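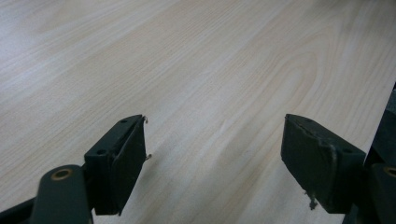
浅色木纹桌面

Zera 便携式电外科设备基层试用项目
二月进展报告

报送：项目资助方
填报：Morkis 医疗器械项目组

一、本期总体情况

本期工作集中在三件事上：Nakpan 试用点的设备安装与验收，操作人员培训，以及第一批使用记录的回收。安装和培训已经完成，记录回收完成了大部分，Tralitholm 试用点的第二轮培训顺延到下一期。经费支出在批准范围之内，没有跨科目调整。

项目目标没有变化，仍然是评估 Zera 低功率高频电灼仪在基层皮肤科门诊处理浅表良性皮损时的可用性，包括皮赘、脂溢性角化和小的寻常疣。可用性包括操作人员能否按规程独立完成、设备故障情况、耗材消耗与采购周期，以及病人在随访时反映的主要问题。疗效比较不在本项目范围内，报告里的数据也不应当用于这个目的。

二、设备安装与验收

本期到货主机4台，全部分配给 Nakpan。开箱检查时有一台的脚踏开关接头松动，供货方更换了整条线缆，更换后重新做了接触测试，结果合格。其余主机外观、附件和随机文件齐全。

验收按项目手册附录进行，内容包括输出功率核对、接地连续性、漏电流、报警提示音和手柄按键。所有主机在低、中、高三档的输出读数都落在厂方给出的允许范围内。验收单一式两份，一份留在门诊设备科，一份由项目组存档。

安装过程中发现两处场地问题。一是治疗室原有插座离治疗床较远，电源线要横过走道，门诊已经请电工在床侧墙面加装了带接地的插座。二是排烟装置的滤芯型号与库存不符，临时从 Tralitholm 调了一批，正式采购单已经发出，预计下期到货。滤芯到齐之前，Nakpan 的排班暂时限制每个治疗室半天内的电灼例数，这一点影响了本期的记录数量。

三、培训

培训共办2场，都安排在 Nakpan，对象是已有皮肤外科基础操作经验的医师和配合护士。为了不占用门诊时间，其中一场放在星期六上午。

内容分理论和实操两段。理论部分讲高频电流对组织的作用、干燥与电灼的差别、功率选择、适应证和禁忌，以及哪些皮损必须先做病理。实操部分先在离体组织上练习，再由带教医师一对一看操作。考核沿用上一期的评分表，分为术前核对、参数设置、操作手法、创面处理和术后交代五项，任何一项不合格都要补考。

参加人员全部通过考核，有几位在参数设置一项补考后通过。补考的原因比较集中：习惯了老式设备的刻度，对新机的数字档位不熟，起始功率设得偏高。项目组据此在培训讲义中增加了一页新旧档位对照，并要求各治疗室张贴在主机旁边。

学员意见表收回后整理出以下几条：

实操时间偏短，希望离体组织练习能延长。
希望增加佩戴心脏起搏器病人的处理流程讲解。
护士反映电极头的清洗灭菌步骤写得不够细，不同批次电极的可重复使用次数没有标清楚。

第二条和第三条已经在修订稿中处理。第一条牵涉到带教人员的排班，下一期在 Tralitholm 试行延长，看实际效果再决定是否写进手册。

四、使用记录

项目方案规定，第一阶段回收的有效使用记录不少于1000份。截至本期末，两个试用点累计回收1053份，数量要求已经达到。记录的完整性还需要补做工作，主要缺项是随访栏。

缺项原因分两类。一类是病人没有按约回诊，电话也未接通，这类记录按方案标为失访，不再追补。另一类是病人已经回诊，医师在门诊病历里写了情况，但没有誊到项目表上，这类可以补。Nakpan 已经指定专人每周核对一次，Tralitholm 从下一期起照此办理。

记录中反映较多的问题如下。

术中疼痛。多见于眼周和颈部的多发皮赘。目前的做法是面积较大者先用表面麻醉，单个小皮赘由病人自己选择。两个试用点对敷药时间的掌握不一致，已统一为按药品说明书执行。

色素沉着。主要出现在术后没有按要求防晒的病人，多数在随访期内变淡，少数仍在观察。术后告知单上防晒一项原来排在最后，修订版已经提前，并加大了字号。

创面愈合偏慢。集中在小腿部位。复核参数后认为与功率无明显关联，更可能与部位和病人基础疾病有关。项目组没有据此改动规程，只在注意事项里提示下肢皮损应缩小单次处理范围。

本期没有收到需要上报的严重不良事件。有一例术中主机提示回路异常并自动停止输出，检查后为电极头未插到位，重新安装后继续完成操作，病人无不适。该例已按设备事件登记。

五、病理送检

方案要求，凡临床不能确定性质的皮损一律先取材送检，结果回报前不得做电灼。本期抽查病历时发现个别病例的送检申请单上没有填写皮损持续时间和近期变化，病理科退回补填，耽误了出报告。项目组已把这两项改为申请单必填项。

抽查未发现先电灼后送检的情况。

六、耗材与维护

一次性电极头的消耗高于原计划。原计划按每位病人一支计算，实际操作中，多发皮损病人有时需要中途更换，粗头与细头也要分别拆封。下一期的采购量已按实际用量重新测算，增加的部分从本科目结余中支付，不需要追加经费。

可重复使用手柄的灭菌记录齐全。一支手柄在灭菌后绝缘层出现细小裂纹，已经停用并送回供货方检验，检验结果尚未收到。在结果出来之前，两个试用点每次使用前增加一道绝缘层目视检查，由护士签字。

主机日常维护由门诊设备科负责，季度校准由供货方上门。校准合同原定包含在设备款内，供货方提出往返 Nakpan 的交通费应另计。项目组不同意这一说法，正在按合同条款沟通。

七、经费

本期支出主要是设备尾款、培训费、耗材和场地改造。场地改造即前述加装插座，由门诊先行垫付，票据收齐后报销。培训费低于预算，原因是场地由门诊免费提供。差旅费与预算基本持平。

明细表和票据复印件随本报告一并提交，正文不再列出。

八、存在的问题

Tralitholm 的第二轮培训没有按计划进行，原因是当地门诊正在搬迁治疗区，实操场地不能保证。新治疗区的通风和用电条件要在搬迁完成后重新核验，核验不通过则培训还要后移。这是目前对总进度影响最大的一项。

随访表格仍然偏长。两个试用点都提出，病人在回诊时要回答的问题过多，其中有几项与门诊病历重复。项目组同意精简，但修改表格会影响前后数据的可比性，拟保留核心条目的编号和措辞不变，只删去重复项。修改稿请资助方在收到后给出意见。

绝缘层裂纹的原因还不清楚。如果检验认定为批次问题，需要更换全部同批手柄，届时另行书面报告。

九、下一期安排

完成 Tralitholm 新治疗区的场地核验，条件具备后举办第二轮培训。
补齐可追补的随访记录，锁定第一阶段数据。
完成滤芯和电极头采购，恢复 Nakpan 的正常排班。
收到手柄检验结果后确定处理办法。
启用修订后的术后告知单和病理申请单。
与供货方就校准交通费达成书面意见。

十、需要资助方答复的事项

随访表精简稿是否可以采用。
Tralitholm 培训顺延后，第一阶段总结报告是否可以按原定时间提交，培训部分在第二阶段报告中补充。

附件：验收单、培训签到与考核汇总、使用记录统计表、经费明细、告知单修订稿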